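Bench tips: getting a sorting routine to behave

These are notes from our workshop at Plerkholm on the software side of sorting small packages. Most of them cost nothing but time.

Name bins in the config by position, such as left, center and right. If you name them by color, two yellow ones will trip you up sooner or later.

Teach the pick height from the rim of the bin, then subtract. Tall cartons that stick up over the rim need their own clearance value. Ours is 70 mm, saved per bin.

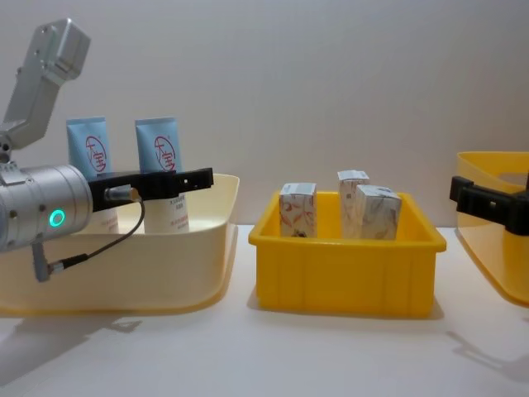
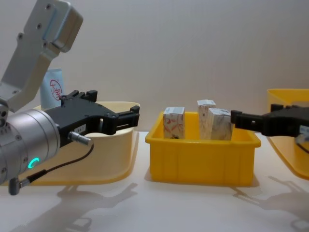
Give each arm its own zone in the planner and make the middle bin a shared one, with a lock. The arm that holds the lock keeps it until its gripper is back above the rim. We release after 4 seconds without motion and log it.

Shiny packaging throws off the depth reading. Average 10 captures before you trust a grasp point, and drop any point closer to the bin wall than the width of a finger.

Model the cable as part of the wrist – a fat cylinder is good enough. Tsuji, our planner, ignores it by default, and so did Bromen before that.

Save the working settings under a new name before you change the speed. Elia keeps only the last 7 versions, so copy the good one somewhere else.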